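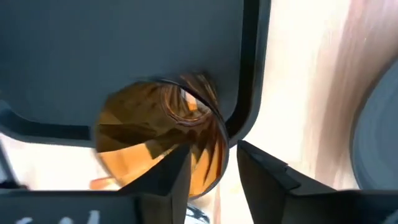 The Jaston is a two-finger gripper from Mumside, sold as a kit with a wrist camera, one cable and a set of black fingers. It costs $1,981. Spare fingers are $139 a pair, and you should budget for one.

Fitting it took most of a morning. The bolts went in without trouble, but the cable is stiff and the printed guide shows it on the wrong side of the wrist. The online version has been corrected. Camera setup is a short wizard that worked on the second try.

We used it for tableware, mainly a fork and an amber tumbler with a faceted side. Cups are the easy part. The fingers open wide enough for a normal tumbler, and the grip force can be set low without the thing slipping. Our older Qureshi gripper needed rubber pads to do the same job.

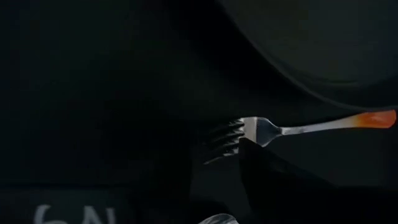
Flatware is harder. The fingertips come to a point, so they can get under a thin handle or neck, but the approach has to be slow. At the default speed ours tended to push a fork along the table before closing on it. Dropping the speed fixed most of that. The camera also struggles in low light, and polished metal on a dark table is a poor match for its auto exposure. Set exposure by hand if your software lets you.

Over 338 picks we logged 69 misses, most of them flatware. We had no crushed cups. The motor is quiet and the release is clean.

The things I would change are small: a softer cable, a release tab you can reach with the arm parked, and a carrying case that closes with the fingers on.

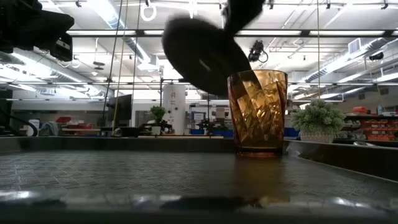

**Dretden, December**

An update after more use. The left finger has picked up some play at the base. Tightening the screw helps for a few days, then it comes back. Mumside support answered the same afternoon and sent a thicker washer, free of charge, which has held so far.

I would still buy it for cups and bowls. For a job that is mostly forks and spoons, ask for a loan unit first.

Rating: 4 out of 5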